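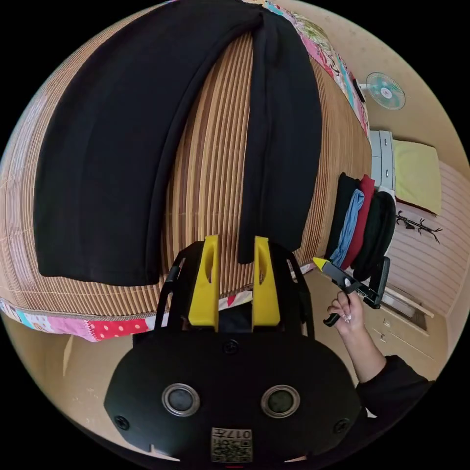

Against the Capsule Wardrobe

Every February, when the humidity has got into the cupboards and everything I own smells faintly of cricket bag, I decide to become a person with 10 garments. The internet is very keen on this person. She wears black trousers. She wears them to work, to dinner, on long-haul flights and, one assumes, to bed.

I've tried to be her three times. The first attempt lasted until somebody invited me to help paint a shed. The capsule had made no provision for sheds. The second foundered on a funeral and a beach wedding in the same week, which the books say can be managed with a scarf. It can't.

My objection is partly arithmetic. The plain trousers I was told to invest in came from a label called Nekis and cost $400, on the theory that they would last 10 years and work out cheaper than lunch. The knees went baggy in the second winter. I rang the shop and was told the fabric was relaxing into my shape. My shape, apparently, is a man climbing out of a canoe.

Meanwhile the pair I bought at the op shop in Unel for the price of a flat white is still going. I garden in them. I have worn them to a tax appointment.

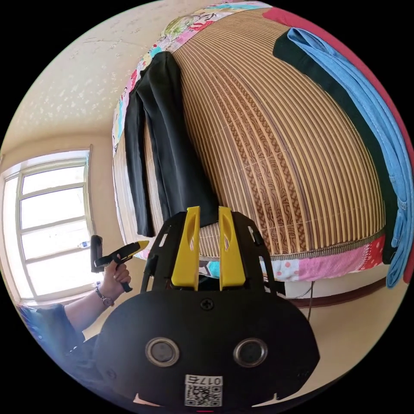 What the decluttering people leave out

Decluttering advice is written by people with somewhere else to put things. You're told to lay every piece of clothing on the bed and hold each one up to the light of your feelings. By four in the afternoon you have feelings about a cardigan and nowhere to sleep. Then you ring your sister, who has a garage.

The other thing left out is weather. I live in Cirnedance, where it can be nine degrees at breakfast and thirty by the time you've found a park. A sensible wardrobe here is a large one — jumpers, thongs, a raincoat, the second raincoat for when the first is in the wrong car. The woman with the capsule evidently lives in an airport.

And there's the money side of it, which I find hard to be charming about. Owning very little is a lovely look if you can replace any of it by Thursday's post. My grandmother kept buttons, zips and a drawer of trousers too far gone to wear and too good to chuck, and she would have found the whole movement hilarious. When a pocket tore she had another pocket.

I took my own Nekis knees to Rajput Alterations, up the stairs beside the chemist. They put in a lining for $200 less than a new pair and let down the hems while they were at it. So I'm keeping those too, along with the shed shorts and both raincoats.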